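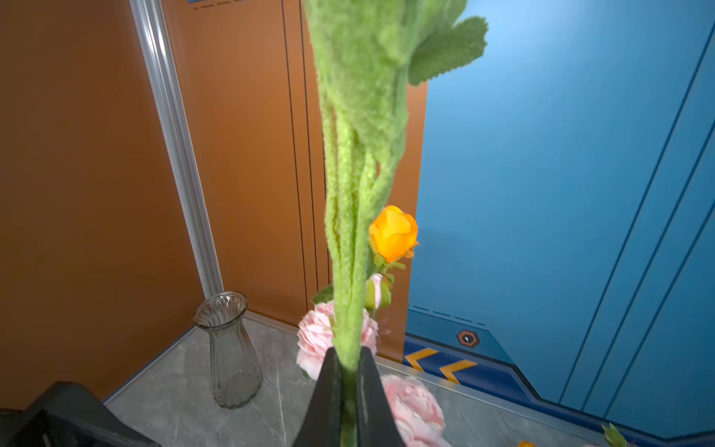 How many demonstrations does it take to teach a pair of arms to arrange flowers?

We're aiming for 400 on this task, and I'll tell you when we get there whether it was enough.

Search this blog
Go

15 October 2026

So, flowers! I've spent the whole week doing flower arranging by remote control and I have opinions now. If you're new here, I collect demonstrations, meaning I drive the two arms by hand through a job, over and over, and every run gets saved so the model can learn from it later. In April it was folding napkins. Now it's artificial stems, and I like them so much more than napkins (sorry, napkins).

The job sounds easy when you say it out loud: pick up a stem, get the end of it into the glass vase, let go, back off. My first try took so long that the recorder hit its time limit and threw the run away. The stem goes where the stem wants to go! You grip it low and the flower end swings around, you grip it high and the bottom wanders all over the place while you're trying to aim. After a lot of fiddling I settled on a little above the middle for the long ones and lower for the short ones, and my runs got much calmer to watch.
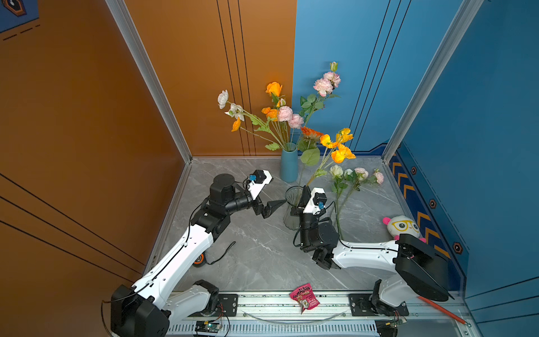 The other thing I had to unlearn was being tidy. With the napkins I put everything back in the same spot before each run, like a good girl, and the model we trained on that (we called it Flello, don't ask) could only fold a napkin that was exactly there. Move it a hand's width and Flello folded air. These days I scoot the glass vase around between runs, turn stems to point different ways, and swap which arm goes first. It makes the resets slower and I grumble about it, but I want the mess in the data.

I do 40 runs in a session and then I stop, even if I'm on a roll. Past that my hands get lazy and I start jabbing. Lazy runs look fine on the screen and then you play them back and there's this awful hesitation right before every release, and guess what the model picks up first.

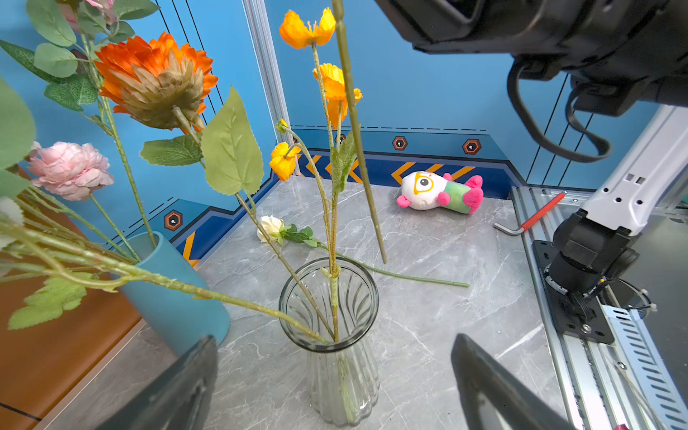 Plunda Robot Learning Club, Demonstration Team

A few notes on what I keep and what I toss, since I get asked at club night. A fumble with a good recovery stays in. I love those, they're the only way the model ever sees what to do after a slip. A run where I drop the stem and just give up goes out. A run where the flower ends up in the vase but I dragged the vase along with it... I kept two of those before I changed my mind, and they're gone now. We label everything in Lornero, which has a notes field I abuse terribly. Half my notes say "meh grip."

Leaves are the worst part, by the way. I line up on a nice clean bit of stem from the wrist camera view, close the fingers, and I've got a leaf in there too. From the side camera it looks perfect. I check both views before I lift now, and I still get caught.

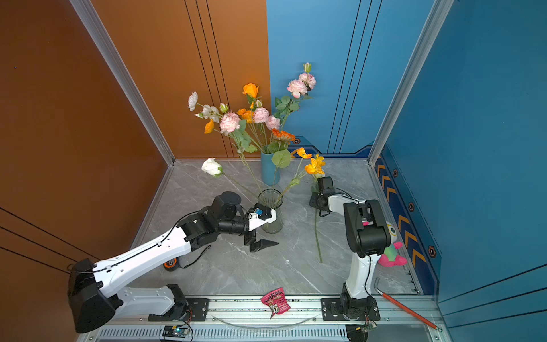

Schumacher wrote in under my last post to say that I should slow down the approach and speed up everything else, and that mixing my fast runs with my slow ones would leave the model dithering somewhere in between. I grumbled at that too, and then I tried it for a session. The approach part really does feel better! I'm less sure about speeding up the rest, because a quick retreat is exactly when I clip the rim and have to start over. I'm going to do one more session his or her way (you didn't say, Schumacher!) and then compare the playbacks side by side.

Next up is getting both arms to share a stem, one holding while the other regrips. I've managed it a few times and squealed at every one. If you've recorded handovers with anything long and floppy, tell me where you put the second grip, the comments are open.

Contact | © Plunda Robot Learning Club | Back to top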